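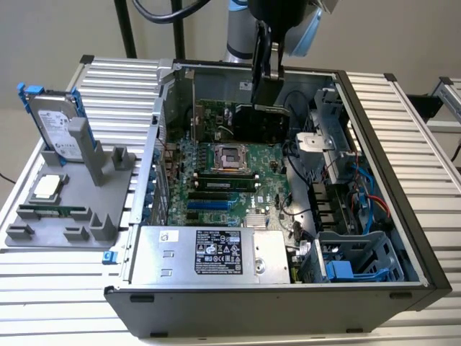
3. Audience response to pre-show advertising

April
Ngan-ling Chuang

3.1 Setting and materials

The field study was carried out at the Pleltomham, a cinema with 14 screens that sells a block of advertising before every feature. The block is assembled by an outside agency, Wurnport, and delivered to the projection system as a single reel. Its order is fixed for the week. Local spots come first, national spots second, and the film trailers last. House lights stay at half level through the local spots and go down when the first trailer begins.

Two campaigns were selected for study. The first, for the bottled drink Avo, had been adapted from television without changes to picture or sound. The second, for the phone service Lu, had been made for cinema use and had no television version at the time of the fieldwork. Both were placed in the national section of the reel, separated by one unrelated spot. The cinema agreed to swap their order halfway through the fieldwork so that position could be treated as a factor.

3.2 Procedure

Patrons were approached in the lobby after the feature and asked to complete a short printed questionnaire. Staff did not mention advertising when handing it out. The opening page covered seating, snacks, picture quality and sound, and the advertising items appeared on the second page. This order was chosen to limit the tendency of respondents to treat the form as an invitation to complain.

Recall was measured in two steps. Respondents first listed any brands they remembered from the period before the film. They then turned the page and marked the brands they recognized from a printed list, which included several that had not been shown. A respondent who marked a brand that had not been shown was kept in the sample, but the false mark was subtracted from the recognition score.

Irritation was measured on a scale from one to seven, with separate items for the length of the block, the loudness of the sound, and the feeling of having paid to be advertised to. The last item was worded as a plain statement: "I bought a ticket, so I should not have to watch ads." More than 2000 forms were returned. Forms with the second page left blank were dropped.

3.3 Arrival time

Arrival time proved harder to record than expected. Ticket scans give the time at the lobby gate, but a patron may then stand in line for food and miss most of the reel. The questionnaire therefore asked what was on the screen when the respondent sat down, with a choice of local ads, national ads, trailers, or the film itself. Answers to this item were used in place of the scan times throughout. The scan data were kept only as a check on gross errors, such as a respondent who reported seeing the local ads but entered the lobby after the trailers had started.

Respondents who sat down during the trailers or later had no opportunity to see either test spot. They form the comparison group. Their recognition marks for Avo and Lu give a baseline for familiarity gained elsewhere, and this baseline matters more for Avo, whose television version was on the air during the same period.

3.4 Results

Unaided recall was low for both campaigns. Respondents in the exposed group named Lu more often than Avo, and the difference held in both reel orders. Recognition followed the same pattern after the baseline was removed. The spot shown later in the reel gained a small advantage in each case - a result in line with a fuller auditorium as the feature approaches.

Irritation did not track recall in a simple way. The loudness item was related to lower unaided recall, while the paid-ticket item was not related to recall at all. Patrons who agreed strongly that a ticket should exempt them from advertising remembered as many brands as those who did not. They were, however, less willing to say that they would look for the product. The effect was stronger for Avo, and written comments often noted that the same spot had already been seen at home.

Use of a phone during the reel was reported by a large share of the exposed group. It was most common among respondents who came in groups of 2 or 3 and least common among those who came alone. Talking showed a similar split. Neither behavior was observed directly, and the figures rest on self-report.

3.5 Limits of the field data

All forms were collected at one site. The reel length did not vary, so the item on length measures opinion of a constant and cannot be used to estimate a tolerable maximum. Patrons who left during the feature, or by the side exits, were not reached. Section 4 takes up the question of length with a shortened reel shown to recruited viewers.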